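Gillies Table Care: Your Questions

Welcome! We get a lot of mail about old wooden tables, and we love every bit of it. These are the questions that come up most, answered by Rory Chisholm (finishes and repairs) and Matúš Vaněk (who looks after the tableware side of the shop). Last updated Apr 18, 2019.

My table has scratches all over it. Is it ruined?

No! Most of the tables people write to us about are in far better shape than their owners think. A glossy dark finish shows every little mark because it reflects so much light, and a scratch you can see from across the room may be so shallow that your fingernail slides right over it. Try that test first. If your nail doesn't catch, the scratch is in the finish only, and a good cleaning plus a thin coat of paste wax will often make it fade into the background. If it does catch, the mark goes deeper and you may want a wax filler stick in a matching color.

What do I clean it with?

A soft cotton cloth, barely damp, with one drop of dish soap in a bowl of lukewarm water. Wipe with the grain, then dry with a second cloth right away. We tried plenty of fancier things in the workshop over the years and keep coming back to this one. Skip anything with ammonia in it, and skip the rough side of the sponge.

What about pale spots?

Pale spots on a dark table usually come from moisture or heat getting into the finish. A fresh one will sometimes go away by itself in a few days, so leave it alone at first. If it's still there, rub a little plain petroleum jelly over it, leave it overnight and wipe it off in the morning. It sounds like something your grandmother would tell you (mine did - Rory) and it works surprisingly often. Old spots are more stubborn. If the wood itself has lost color, you'll need a touch-up marker, and please test it on the underside before you go anywhere near the top.

Can I put metal bowls and cutlery straight onto the wood?

You can, and plenty of us do at home. Stainless steel won't hurt a sound finish just by sitting there. The trouble starts when things get dragged. Fork tines are the worst offenders, followed by the unglazed ring on the bottom of a ceramic cup, which can be as rough as fine sandpaper. Lift, don't slide, and you've avoided most of the damage a table gets in an ordinary week.
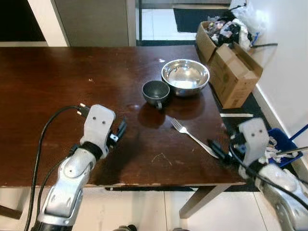
Cup, bowl and fork on a dark table with a few scuffs.

If your cups have a rough foot, rub two of them together, bottom to bottom, under running water for a minute. Potters do this all the time and it takes the bite right off. Matúš does it with every new cup he brings home. Stick-on felt dots are fine too, but they come off in the dishwasher.

Do I need placemats for every meal?

Only for hot dishes, really. Use a trivet or a thick mat under anything that came off the stove, and be careful with thin steel bowls full of soup, which pass the heat straight through. For a cold salad or a handful of nuts, enjoy the wood! A shiny bowl on a polished reddish-brown top looks wonderful, and it would be a shame to cover that up every day.

Should I wax or oil?

Look at the shine. A glossy table almost always has a film finish such as lacquer or varnish, and oil can't soak through that - it just sits there getting sticky. Use paste wax, thin as you can manage, and buff it until your arm complains. Twice a year is plenty. Tables with a dull, open-grained surface are the ones that like oil.

We're moving. How do I protect the top?

Clean it first, so no grit gets trapped. Then a cotton sheet, then a moving blanket, then tape around the blanket (never on the wood, please). Don't put plastic wrap directly against the finish, especially in warm weather. And try not to use the table as a landing place for cartons while you pack. A cardboard box feels soft, but one grain of sand underneath and you'll have a nice long scratch to remember the move by. Boxes are happier on the floor.

When is it time to refinish?

When the finish is flaking, when bare wood is showing in more than a few places, or when you simply can't stand it anymore. Otherwise we'd leave it be. Scuffs are part of a table that gets used, and sanding takes away wood you can't put back.

Do you run classes?

Yes! The next Saving the Shine evening is in May, and beginners are very welcome. Bring a drawer front or a small shelf to practice on. We supply cloths, wax and coffee. Ask for Rory at the front counter to be added to the list.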